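Home | News | Programs | Events | Contact

Hand-Guided Teaching Enters Its Second Phase

May 6, 2025

The Zatum program has begun the second phase of its work on teaching robots ordinary desk tasks by hand. Staff members carry a two-finger gripper to the object, close it, lift, and set the object down again. Each pass is stored as a single demonstration. The office set now includes pens, packets and a computer mouse.

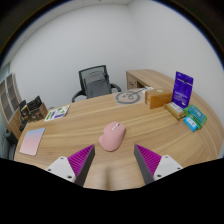 Fengying Xu, who directs the program, reports that 2224 demonstrations were accepted in April, against a target of 1000. Passes in which the fingers closed too early were returned to the operators and repeated.

Remote-control sessions will continue at the Pastulau site under Flor Rivadeneyra. Departments wishing to offer a desk for recording should write to the program office. A session takes around 5 hours, and personal papers should be put away beforehand.

2 shares | 0 comments

Contact | © Zatum | Back to top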